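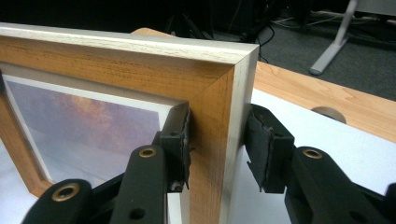 Somebody wrote to us after our last posting to ask whether the software people at Horko ever get near the hardware, or whether they spend the year looking at plots. It was a fair question, and we should have answered it in the ad. Yes, you will get near the hardware, most days. You will also look at a lot of plots.

Software Engineer, Manipulation (Control and Perception)
Horko, Bakden office
Full time, on site at least three days a week

We are a team of 13 writing the software that lets two-armed robots handle ordinary household things: picture frames, boxes, lids, anything with an edge that needs to be held just so. People show us how a task is done using hand-held grippers, and our job is to turn those demonstrations into motion a robot can repeat. The code that does this is called Tindetus. It takes in the camera streams, lines them up in time, works out where each gripper was and how far its jaws were open, and passes the result on to the planner and the controller.

Tindetus has grown quickly – a little too quickly in places, and we'd rather you hear that from us now – and we would love a patient, friendly engineer to help us look after it.

What you'd be working on

Pose tracking for the hand-held grippers, especially when the object fills most of the view and there isn't much background left to hold on to.

Grasp width and contact estimates. Thin rails, beveled edges and shiny glazing all give us trouble, and we have more than 400 recorded grasps on frames alone waiting for somebody to go through the failures properly.

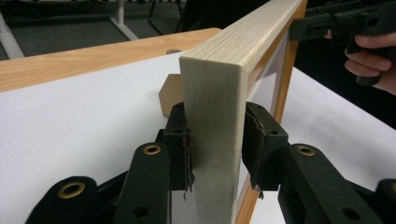

Both jaws on the side of a wooden frame.

Time alignment between cameras. We currently throw out any recording where two streams drift apart by more than 20 milliseconds, and we think a better clock model would save a good many of them.

Caron, our replay viewer. It began as a weekend script and everybody now depends on it. It needs a faster timeline, a sensible way to leave notes, and somebody who enjoys hearing what the rest of the team finds annoying about it.

Two-handed planning. Flipping or turning an object with two grippers means deciding which hand lets go first and where the other one should be by then. We have a planner that copes with the simple cases and a long list of the ones it doesn't.

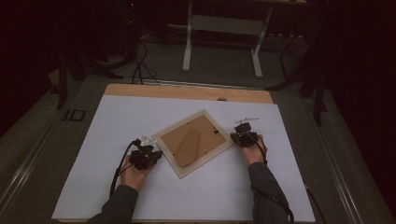

What we're hoping for

Solid C++ or Python, and a willingness to read the other one. Some experience with camera calibration, state estimation or motion control – any one of these is fine, and you don't need a degree in robotics. If you've spent your time on games, surveying tools or audio software and the math feels familiar, please do write to us.

You should also be comfortable spending an afternoon on your feet at the table trying the same grasp over and over, then sitting down to read the logs.

How to apply

Send a resume and a page or so about something you debugged, as plainly as you like, through the form on our careers page. We read everything that comes in. First calls take 30 minutes, and after that there is a 90-minute working session on a real recording, with two of us there to chat things over. There is no take-home test.

Applications are open through the end of February. If you need a later start or have questions about the office, put a line in the form and we'll write back.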